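Search jobs, e.g. title or keyword

Operations Trainer, Mobile Handling (Vidanbridge site)
Posted in July by the Ninham recruitment desk
4 min read

Ninham runs housekeeping, meal delivery and room turnover for residential care buildings and small hotels. Until last year all corridor and room work at Vidanbridge was done by hand on three shifts. The site is now moving part of that work to two-armed mobile units running the Drerkton control package. We are hiring one operations trainer to work between the floor staff and the engineering group.

What is changing

The units will take over linen runs, tray return and the opening and closing of interior doors on night rounds. Floor staff keep all work that involves residents or guests directly. Of the 60 people on the floor roster, 23 will be trained as unit supervisors in the first phase. A supervisor watches up to four units from a desk, approves or rejects planned actions, and takes manual control when a unit stops and asks for help.

No position is being cut in this phase. Job content does change. Supervisors walk less and sit more, and the night shift will have fewer people in the corridors than it does now. Shift handover moves from a paper sheet to a log that the unit fills in and the supervisor corrects. Staff have raised concerns about pace, about who is responsible when a unit damages something, and about how logged data is used. The trainer is expected to know the site agreement on these points and to explain it accurately.

Duties

- Deliver the supervisor course (five half days, groups of up to six).
- Build practice exercises in simulation with the engineering group before they are tried on the floor.
- Review stop events each morning at 7:30 and sort them by cause.
- Write and maintain the one-page work instructions kept at each supervisor desk.
- Report tasks that take longer with a unit than by hand. These are returned to manual work until fixed.

Simulation work

Around 1000 practice runs are planned before the first night round. Doorways get the largest share. Paired doors are harder than single ones: both arms have to be placed with respect to two leaves, and the base needs a clear path into the corridor behind them.

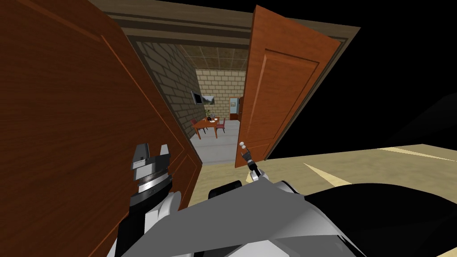
Trainees learn to judge reach, clearance and approach angle from the unit's point of view before they are allowed to approve a plan. The Ķēniņš exercise set is used for this and will be extended by the person hired. Experience with robot simulation is useful but can be learned on the job.

Requirements

- Two years in housekeeping, logistics, care support or a similar floor job, or two years training adults at work.
- Clear written English.
- Able to read a simple log file and a floor plan.
- Willing to work one night shift per week during rollout.

Terms

Permanent position, 100 percent of full-time hours, on site. The supervisor course is paid time for the trainer and for all trainees. Current floor staff may apply and will keep their seniority.

Send a resume and a one-page outline of a training session you have run, on any subject, to the recruitment desk at Vidanbridge. Interviews include a short exercise at a supervisor desk.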